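May, late, in bed with the laptop

Folding day. Nine-ish hours of it if you count the bus, and my wrists know it. Writing this fast before I lose the details, Oksanen wants the project diary to be "kept on the day" and I'm already two entries behind.

Morning

Out to Murcombe with Danilo and the two Ornov hand grippers in my gym bag wrapped in a sweater. Forgot the charger. Went back for the charger. Danilo waited at the stop and was very polite about it, which was worse.

The room is small, bed takes up most of it, big window. House is from 1944 and has one good outlet upstairs. Moved the clothes pile three times before we figured out where to stand. Settled on the trousers as the first item because they're dark and the bedspread is all stripes and monkey faces – if the model can't find black pants on that then it can't find anything. Wrote the task card out again on the back of a receipt: lay flat, legs together, fold lengthwise, fold up, stop. First pass was just smoothing and straightening, fingers closed, come in low over the legs. 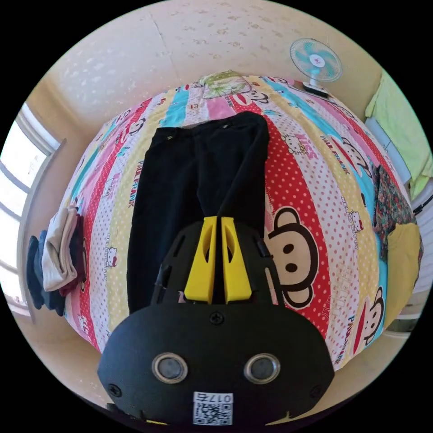 Why use hand-held grippers if the project is about a robot? A person with the gripper in their hand can record a lot of folds in a day, and the robot learns from those recordings afterward. Kauko asked me this at dinner and I said it much worse, so there it is, written down for the presentation.

Sticking points before noon:

- closing too early. You want to grab as soon as the fingers touch cloth, but then you only get the top layer and the leg peels off by itself. Have to press, wait a beat, close.
- my sleeve. Keeps hanging in the view when I reach across. Roll up!!
- forgetting to say "end" so the clip runs on while we argue

Danilo does a nicer fold than me. Mine come out as sort of a wedge. He says I twist at the end and I said I don't and then we watched the clip. I twist at the end.

Had a fight about what counts as a fail. He wants to throw out any take with a re-grab. I want to keep them, the robot is going to miss too and it should know what to do next. Oksanen never said. Wrote it down to ask, marked both kinds in the sheet for now, R for regrab.

Then the edge of the bed thing. Every second fold the pants creep toward the side and you end up pulling them back up from over the edge with half the fabric hanging. I was annoyed till I noticed those are good takes. Pinch, lift, bring it back to the middle. The sheet had nothing for that so I added a column, "rescue". Bunched cloth is easy to pinch and really hard to do anything with after – no idea which bit you've got. You just have to put it down and find the waistband again. 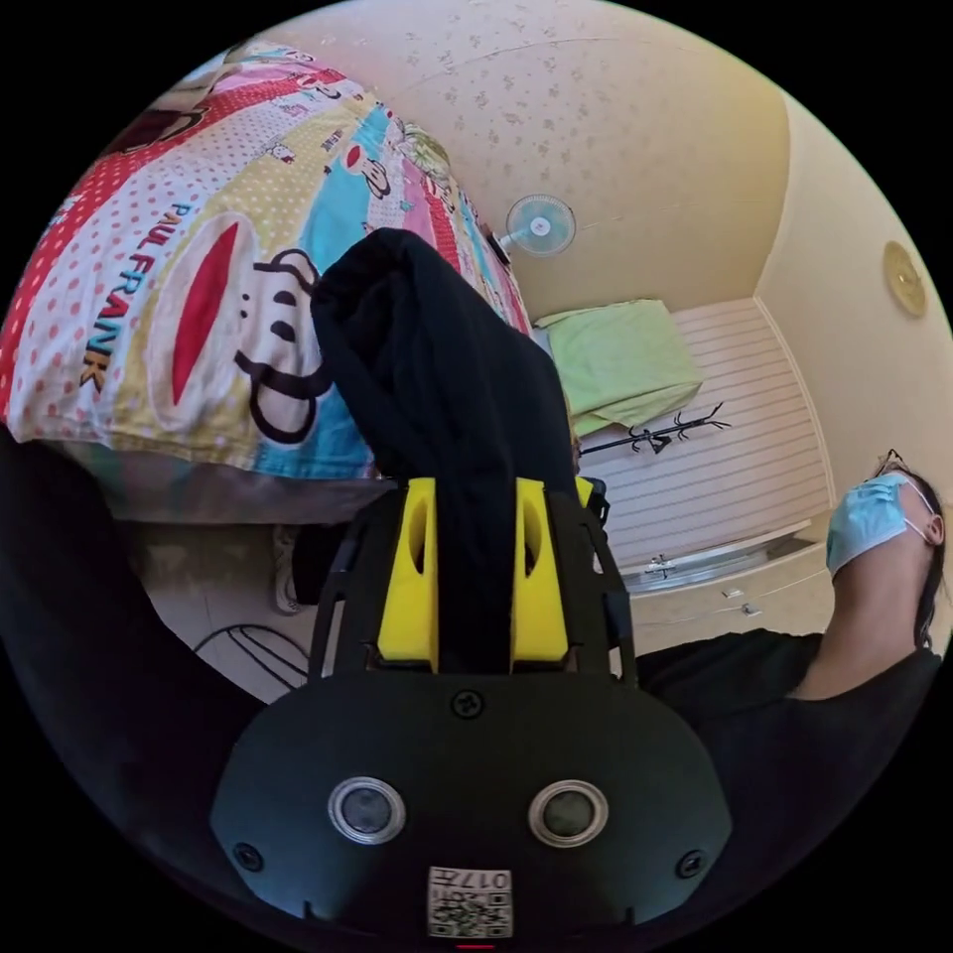
After lunch

Cheese rolls on the stairs. Sirkka Sjöberg called about the form for the club showcase in Birside and apparently it wants a title, a one-line summary and a "risk statment". Put down Folding Without Looking Silly as the title, will change it. Probably.

Back at it. Light had come round and the window was blazing, so Danilo checked a couple clips on his phone to see if the black just went to mush. Usable. You lose the seams but the outline's fine. We pulled the curtain, hated that more, opened it again.

Best stretch of the day was the lengthwise press. Pants laid out along the comforter, yellow fingers straight down on them, clamp, hold, then drag. When you come down square the fabric moves with you as one piece. When you come down tilted you only get a corner and it ruches up. 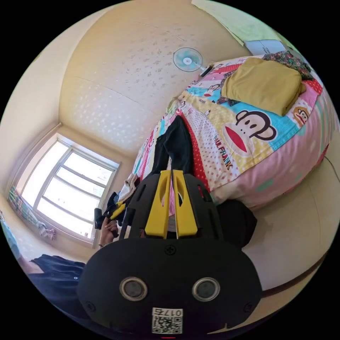
So after that we made it a rule, square or start over, and the wedge problem mostly went away (mostly. see clip notes.) Also slower. I kept rushing the drag and Danilo kept saying slower and he was right every time, irritating.

Swapped 0175 and 0176 between us for the last hour to see if it's me or the tool. It's me.

Target is still 1000 clean folds before the end of May. Not going to write down what we have tonight, it's depressing. But the rate in the last hour was way better than the morning and if Toivo can take a shift it's doable.

To do: ask Oksanen about regrabs. Charger in the bag TONIGHT. Move clips off the card. Ask Danilo for his sheet, mine has a column shifted from row 4 down and I can't see where it went worng. Wash the sweater, it smells like cheese roll.

Shirts next time. Sleeves, oh no.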